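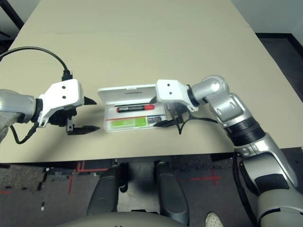 Marnmont Youth Snow Sports – Equipment Library

Progress report to the Lungu Fund
April 21, 2020

You asked for a short account of how the junior ski loan scheme is going and whether we think it should continue next winter. The short answer is that the skis went out and most of them came back. Whether that adds up to what the application promised is harder to say, and I would sooner set out what we know than repeat the wording of the proposal.

Use over the season

The ledger shows 512 loans from opening day until the hill shut. I would be careful with that number. A loan is entered each time a pair of skis crosses the counter, so a child who swaps a length up or down on the same morning shows as two. A family that kept one set all winter shows as one. We can't tell from the ledger how many children were served, and any figure I gave you would be a guess. The sheet for next year should have a line for the child's first name and town. It should have had one this year.

What we can say is that the short lengths were never on the rack for long on a Saturday, and that the longer junior skis hardly moved. We bought for the ages in the school survey. The children who came were mostly younger than that, many of them first-timers who hadn't left the carpet lift, and a good part of the long stock is still as waxed as the day it arrived.

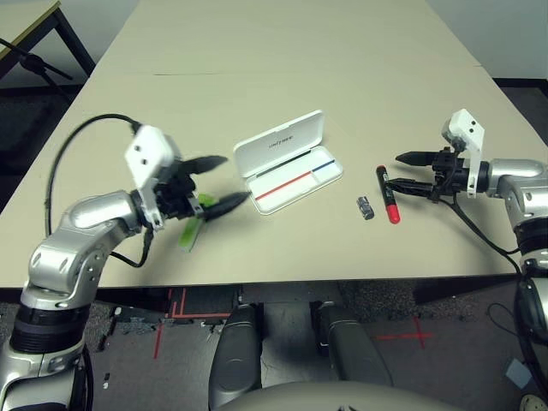 Two robot arms at a beige table.

Ice and edges

The proposal said that all loan skis would be "tuned for local conditions." Local conditions at Marnmont are ice in the morning and scraped groomers by lunch. Soft, cheap rental skis slide around on that no matter what you do to them, and the ones we bought are soft, cheap rental skis. For a beginner on the carpet this hardly matters. For the ones who had gone up to the main chair by midseason it mattered a lot, and several parents gave up on our skis and went and bought their own.

We sharpened edges every other week until the bench grinder failed, and then by hand, when someone had time. I don't have a record of which pairs were done. The instructors say the difference was plain. I skied behind one group on freshly tuned skis and another on skis that had been left alone, and I couldn't have told you which was which. The better skiers looked better. I wouldn't put much weight on either opinion.

Boots

Boots took up more of our time than skis and get one sentence in the proposal. Kids will put up with the wrong ski all day. They will not put up with a boot that pinches, and they don't always tell you. Parents size up to get a second season out of things, which makes sense for a coat and very little sense for a ski boot. We started measuring feet at the counter in the second half of the season. Complaints dropped, although the mild spell came in the same weeks and fewer people were on the hill to complain.

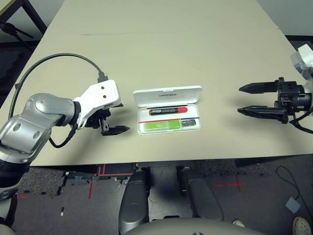

Shazia Gilani disagrees with me on some of this and asked that it go in. Her view is that the loan count is being run down for no good reason, that the Linodham families would not have skied at all without the library, and that a child who comes back the next Saturday is all the evidence a scheme this size ought to need. She adds that the long skis will be wanted in a year or two by the same kids who are on the short ones now. She may be right on that last point. On the rest, I would like to see the names.

The Sanumstead bus

The bus was meant to bring children from Sanumstead on four Sundays. It ran on 2 of them. One run was called off for freezing rain and the other was lost when the hill closed early. On the days it did run, it arrived after the morning lesson had started, so the riders were put into the afternoon group with kids well ahead of them. Some of them liked that – most stood at the side and got cold. If the bus is kept, the lesson has to wait for it or the bus has to leave earlier, and the bus company has so far said no to leaving earlier.
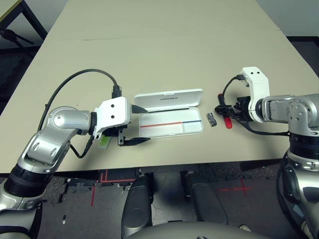

Beige table, with a robot arm reaching in from the left.

Money

Of the grant, $2000 is unspent. Most of it is the bus fare for the lost Sundays, and the rest was set aside for helmets that the supplier never shipped. We have asked for that payment back and have an email saying it is being processed. Until it shows up in the account, please treat the helmet share as doubtful.

We are not asking to move the balance into more skis. If you agree, we would put it toward a proper edge tuner and small boots, in that order, and sell the longest skis at the fall swap. End-of-season prices look tempting right now, but the sizes left on the shelves are the sizes we already have too many of.

Next winter

I can support another year on two conditions: that the sign-out sheet is changed before the first loan, and that the bus times are settled in writing before any seats are offered. I can't support the larger version in the draft plan, with a second rack at Linodham, on what we have in hand today. The returns check is still going on. A few pairs are out with families we haven't been able to reach since the closure, and I will send a list of those when the storage room has been gone through.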